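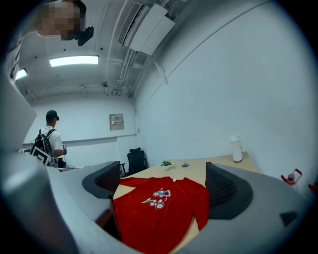
A reader wrote in to say that small offices don't need fixing, they need fewer people in them. I had argued last month that a company should spend its money on the room before it spends it on the logo, and the letter called that a luxury. I disagree, and I'll stick with the small room to explain why.

January
By the workplace columnist

Most small offices are set up once and left alone. The desk goes along the wall, the big table goes where it fits, and the chair ends up pushed against whatever is behind it. The walls are white and stay that way. Then people spend years walking around the table.

I rented a room like that for 3 years, in the Sendetden building. It cost me $360 a month and the ceiling was low. The air conditioner was the best thing in it. I complained about the size the whole time and never once moved the table.

When I finally did, I turned it so one short end met the wall. That took one afternoon and a second pair of hands. I also put up a shelf, which cost $80 with the brackets, and the boxes came off the floor. The room was the same size and I stopped bumping into things.

The reader is right that crowding is a problem. Four people in a room for two will be miserable with any furniture. But plenty of rooms feel crowded with two people in them – the table is too long, or the only good chair sits where you can't get to it.

Bare walls are the other waste. A long white wall can hold shelves, a board, hooks for bags and coats. Bags belong on hooks. Leave the desk for work and keep the middle of the room clear enough to walk through with a cup of coffee.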